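Bench check, board strip-down, Holov repair room
June 2025. Checked by: Fanni Hegedűs 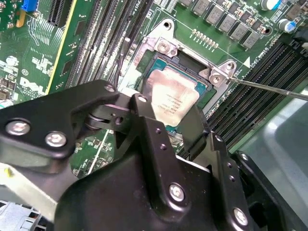
Power lead off and bagged - OK
Wrist strap clipped to mat - OK. Strap 2 is frayed, use the other one till Kedir gets new
Mat tested - OK
Dell board, green, Intel CPU - go by the DIMM CPU1 marking if you lose track of which end is which
CPU sitting flat in socket - NO. Slightly shifted and tilted. Don't press down on it, don't close anything over it. Reseat then look again
Bracket screws - Phillips. Right size driver only, last one got chewed up
Driver tip kept clear of the capacitors - watch this, easy to slip
Pins under CPU - not checked yet, needs the lamp
Old paste wiped - n/a for now
Screw tray labeled - no!! job 183, pls do it before anybody starts
Extinguisher by door - OK, tag good to October
Floor clear - cable acros the walkway, moved

Not signed off. Kedir to recheck CPU seating and pins, then initial here: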